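Home Checklists Forms Contact
Search this site Go

Self-Storage Walk-Through Checklist, Trekdale Site
Monthly round, June. Comments go under the line they belong to. 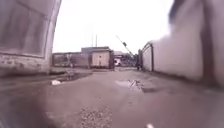
Start at the office and work clockwise. Mark each line OK, FIX or N/A. Anything marked FIX needs a comment, even a short one. If you mark FIX on a fire item, phone it in to the Bezerra office the same day.

1. OFFICE AND ENTRY

Opening hours and emergency number posted — OK

First aid kit sealed and in date — FIX
Eye wash is past date. Bandages and gloves fine. Replacement is on the Bezerra order.

Keypad lights and responds on first press — OK
The 4 key is getting stiff. Leave for now, check again next month.

Tenant notices current — FIX
Old rate sheet still up next to the new one. Took the old one down.

2. FIRE SAFETY

Extinguishers on hooks, pins in, needles in the green — FIX
Building B, unit 72 end: tag not initialed for last month. Needle is good. Initialed for this month only. Don't backfill.

Exit signs lit on test button — FIX
Building A north sign drops out after a few seconds. Battery, most likely. The Datotley contractor has it on his list for Thursday.

Hallways clear to full width — FIX
Mattress and two boxes left outside a unit in Building B. Tenant called, said they would be gone by evening. Recheck before lockup.

Sprinkler heads clear, nothing stacked within 18 inches — OK
Only the open units and the hallways were checked. We don't enter rented units for this line.

3. DOORS AND LOCKS

Roll-up doors on vacant units run freely — OK
Oiled 2 that were dragging.

Overlocks match the overdue list — FIX
One unit paid up and was still overlocked. Removed at 10:40 a.m. and the list corrected. Please print the list the morning of the round, not the night before.

Latches straight, no pry marks — OK

4. ELECTRICAL AND LIGHTING

Hall timers set to 120 seconds — FIX
Building A was running nearly double that. Reset it and timed it once.

Panel doors closed, nothing stored in front — OK

Outside lights come on at dusk — N/A
Round was done in the morning. Evening shift to fill in.

5. PESTS AND MOISTURE

Bait stations in place and locked — OK

Signs of droppings or chewed cardboard — OK
None seen. Somebody is leaving birdseed in a Building B unit by the smell of it. Tenant letter 2 covers food and seed, so send that one.

Stains or soft spots on ceiling panels — FIX
Old stain by the Building A stairs has a new ring around it. Marked the edge in pencil with the month so the next person can tell if it grows.

6. CARTS AND LADDERS

Wheels turn, handles tight — FIX
One Tranach cart has a flat spot on the front left wheel. Tagged out and moved behind the office.

Rolling ladder brake holds — OK

CARRY FORWARD
Eye wash, exit sign battery, cart wheel, ceiling stain. Leave these on the sheet until two clean rounds in a row.

3 comments Share Print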